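Guía de puesta en marcha de Brimolus
Capítulo 3. Percepción y planificación de agarres en contenedor

3.1 Antes de empezar

Si ha llegado hasta este capítulo es que ya tiene instalado el servidor de Brimolus, que el controlador del brazo responde y que ha podido moverlo en manual desde la consola. Enhorabuena, porque lo más pesado ya ha quedado atrás. A partir de ahora vamos a enseñarle al programa dónde está el contenedor, qué parte de él puede tocar y cómo elegir un punto de agarre entre objetos que no conoce de antemano. Le recomendamos que reserve una mañana tranquila y que lea el capítulo entero una vez antes de tocar nada (sí, ya sabemos que casi todo el mundo va directo al paso 1, pero las notas del apartado 3.4 ahorran muchas repeticiones).

Necesitará lo siguiente:

Brimolus Servidor con la licencia de percepción activada.
El módulo de planificación Velano, instalado en el mismo equipo.
Una cámara fija, ya calibrada según el capítulo 2.
Un contenedor rígido, sujeto a la mesa.
Un surtido de objetos variados en forma y material.

PRECAUCIÓN: Durante todo el capítulo el brazo trabajará en velocidad reducida. No cambie el modo hasta haber completado el apartado 3.5, y no meta las manos en el contenedor mientras el indicador de la consola esté en verde.

3.2 Definir el contenedor

1. Abra la consola y vaya a Celda > Volúmenes > Nuevo contenedor.

2. Escriba un nombre corto. Los nombres con acentos se admiten, aunque en los registros antiguos aparecerán sin ellos.

3. Marque con el ratón las cuatro esquinas del borde superior sobre la vista de la cámara, en el sentido de las agujas del reloj. No importa por cuál empiece.

4. Pulse Ajustar fondo. El programa buscará el plano del suelo y dibujará una malla azul sobre él. Si el contenedor tiene las paredes inclinadas, active también Paredes en pendiente; de lo contrario, Velano supondrá que son verticales y rechazará agarres perfectamente válidos, o, lo que es peor, aceptará alguno que roza la chapa.

5. Compruebe la malla con el contenedor vacío y pulse Guardar volumen.

Nota: Las superficies metálicas dan reflejos, y un reflejo de color en la pared puede parecerle al detector una pieza más. Si ve contornos «fantasma» pegados a una pared, suba el valor de Rechazo especular de uno en uno hasta que desaparezcan. Vaya con calma, porque un valor demasiado alto se lleva también por delante los plásticos brillantes de verdad.

3.3 Describir el brazo y lo que cuelga de él

El modelo del brazo que entrega el fabricante suele venir desnudo, es decir, sin cables ni mangueras. En la celda real hay cables, y los cables ocupan sitio. Velano los tiene en cuenta mediante una envolvente, una especie de funda invisible que acompaña a la muñeca en todos sus movimientos.

1. En Celda > Robot, cargue el modelo del brazo y el de la pinza.

2. Abra la pestaña Envolventes y pulse Añadir mazo.

3. Lleve el brazo en manual a la postura en la que el mazo sobresalga más y pulse Capturar postura. Repita la operación hasta tener 3 posturas bien distintas entre sí.

4. Pulse Generar. La envolvente aparecerá en naranja translúcido.

5. Haga girar el último eje 90 grados en la vista simulada y observe si la envolvente atraviesa la pared del contenedor. Si lo hace, reduzca el giro permitido en Límites de muñeca.

PRECAUCIÓN: La envolvente no sustituye a una revisión del mazo. Cada vez que cambie una brida o alargue una manguera, vuelva a capturar las posturas desde el paso 3.

3.4 Primera sesión de detección

Ya podemos poner objetos. Para la primera sesión conviene mezclar cosas blandas y rígidas, opacas y transparentes, y dejarlas con algo de separación. El perfil Alcaraz, que encontrará en la lista de perfiles de detección, está pensado justamente para este tipo de surtido y es el que le aconsejamos para empezar.

1. Seleccione el perfil Alcaraz y pulse Iniciar sesión.

2. Espere a que la barra de estado muestre Segmentación estable.

3. Baje el brazo en manual hacia el interior del contenedor y active Máscara de robot. La zona que tapa el brazo debe quedar sombreada en gris, con el mazo de cables incluido.

4. Revise los contornos de los objetos que siguen a la vista.

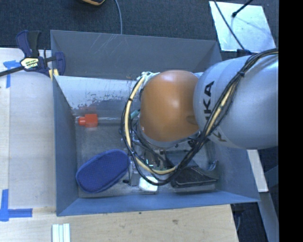

Página 38

Con el brazo KUKA metido en el contenedor, buena parte de la mitad derecha queda oculta, y es ahí donde más trabaja la máscara. Fíjese sobre todo en el bucle de cables negros y manguera amarillenta: si el sombreado no lo cubre, vuelva al apartado 3.3. La bolsita azul de tela debería salir con un único contorno. En la pieza rojiza, en cambio, es normal que el programa dibuje el cuerpo de plástico y se olvide del tubo transparente unido a ella. Únalos a mano con la herramienta Fusionar, o Velano planificará como si el tubo no existiera.

5. Con los objetos parcialmente tapados, como el blanco pequeño que asoma bajo los cables, elija Aplazar. El programa los recuperará en cuanto el brazo se retire.

6. Pulse Guardar sesión.

Nota: Cada sesión admite hasta 3.000 imágenes. Al alcanzar esa cifra se abre otra de forma automática, con el mismo nombre y un sufijo.

3.5 Planificar el primer agarre

1. Retire el brazo a la posición de reposo y pulse Proponer agarres.

2. Velano ordenará los candidatos por puntuación. Haga clic en el primero y reproduzca la trayectoria en simulación, entera, hasta la salida del contenedor.

3. Si la trayectoria le convence, pulse Ejecutar y mantenga la mano cerca del paro de emergencia.

4. Si aparece el aviso 1798 (en los registros lo verá como 1,798), la trayectoria pasa demasiado cerca de un obstáculo fijo. Casi siempre se trata de una mordaza u otro elemento que sobresale del borde. Añádalo en Celda > Obstáculos y vuelva al paso 1.

Las consultas sobre perfiles a medida se atienden desde el portal de soporte de Collbridge, donde le pedirán el archivo de la sesión guardada y la versión de Velano. Esta última figura en Ayuda > Componentes.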